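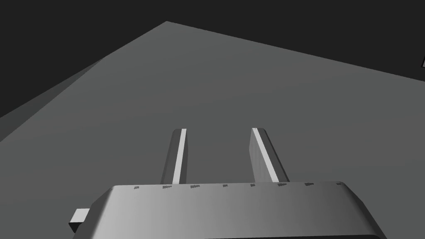 Wrist view in the Jirkeck simulator, fingers open, untextured render.

Checking the wrist camera mount before recording

Run this check each time the gripper model changes. It applies to Jirkeck scenes that use the Plinumance control bridge.

1. Start the simulator with textures off. Flat gray makes a wrong mount angle easier to spot.
2. Send the open command and wait for the state topic to report idle.
3. Set the vertical field of view to 90 degrees.
4. Grab one image from the wrist stream. Both fingertips must be in view, with the top edge of the housing below them.
5. If the fingers are missing, the camera is parented to the arm flange. Move it to link 6 and reload.
6. Save the mount transform to the scene file.

The bridge listens on port 689. If Gatchalian is running on the same machine, change it to 759 in the launch file and restart both.

Transform errors after step 6 usually mean the old scene file is still cached. Clear the cache and repeat from step 2.

Maintained by Lajos Fekete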